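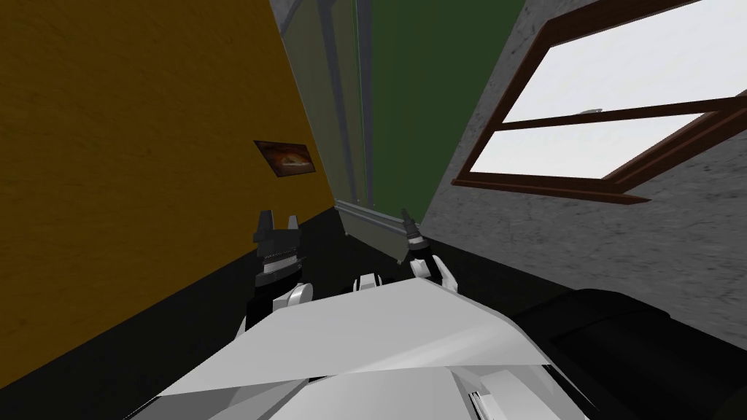

Image: Flidcombe / Emiliano Villalobos

Paid listeners wanted for a spoken recipe archive (and one part-time transcriber!)

Hi, I'm Rosângela Brito, and I run Flidcombe, a very small audio project with a very large pile of recordings. For the last few years I've been talking to home cooks about the dishes they make without ever looking anything up. The soup their aunt made, the bread that only works in one particular pan, the stew with the argument attached to it. I now have 90 hours of people talking over running faucets, and I need help!

There are two ways to join in this time, so please read both before you write to me.

Listeners

I'm looking for 40 people to listen to short episodes before they go out and tell me what they think. You don't need to know a thing about audio. You don't need to cook, either, though you'll probably get hungry. What I want is someone who will say "I got lost when she started on the onions" or "I wanted more of the brother."

You'd get 11 episodes over six weeks, most of them shorter than a commute. After each one there's a form with five questions and a big empty box where you can write whatever you like (I read every word of the big empty box). At the end we have one group call, and that's it. The fee is $200, paid in two halves, the first after episode four and the second after the call.

You should be 18 or over, comfortable following spoken English, and able to listen on something better than a phone speaker held at arm's length. Headphones are great. Old wired ones are fine.

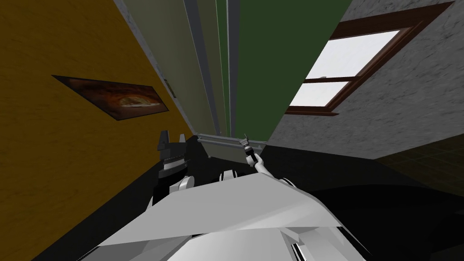 I'd especially love to hear from people who gave up on food shows years ago. Last round I had far too many listeners who already loved this kind of thing, and they were lovely and generous and let me get away with an episode that had four minutes of dough in it. Four minutes! Emiliano warned me, and I left it in, and then a friend's teenager switched it off in front of me.

If you took part in the last round, you're welcome to apply again, but new people go to the front of the line.

Transcriber

The second opening is a real part-time job, ten hours a week for four months, with a chance of going longer if the money holds. You'd be working from home with me and Emiliano Villalobos, who does all our editing and is much more organized than I am. The pay is $27 an hour.

We use a program to make a rough first pass at each transcript, and it does okay until two people laugh at once or somebody switches to Portuguese or Spanish in the middle of a sentence, which happens in nearly every interview. Your job would be to fix all of that, mark who is speaking, and write down the recipe itself as it was told. If a cook says "enough flour," we write "enough flour." Please don't turn it into cups.
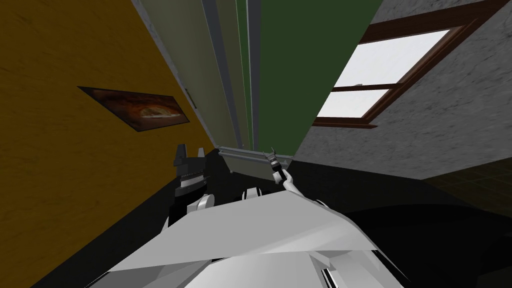 You'll need good Portuguese or good Spanish, and both would make me very happy. Reading and writing matter more here than speaking. You should also be okay with sound that isn't clean. The Tomar set, our oldest batch, was recorded next to a refrigerator with strong opinions, and there's a good bit of it left to do.

Hours are up to you. I only ask that we talk once a week and that you tell me early if a file is going badly. I'd much sooner move a deadline than get something finished at 3 a.m.

How to apply

For the listener spots, send me a few lines about yourself, where you usually listen to things, and the last show you quit partway through. Tell me why you quit it, too. No résumé, please.

For the transcriber job, send a résumé and a short note with your languages. If I think we might be a match, I'll send you a three-minute clip to work on, and I'll pay you $25 for it whether or not you get the job.

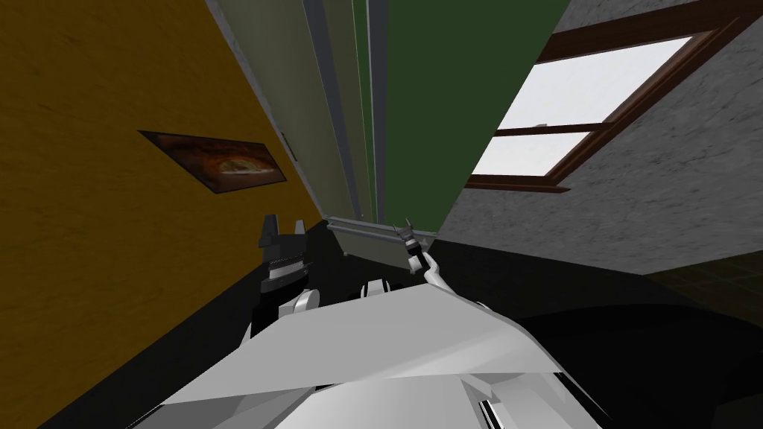 The yellow wall, with the small framed picture.

Applications for both close on 10 May 2026. Use the form on the contact page and put "listener" or "transcriber" in the subject line so Emiliano can sort them. If the form gives you trouble, leave a voice message on the project line and spell your email address slowly.

Everybody who applies gets an answer, even if it takes me a little while. Questions are fine before you apply, and if you have a family recipe you'd like to tell me about, send that along as well. It won't help your application, but I'd love to hear it.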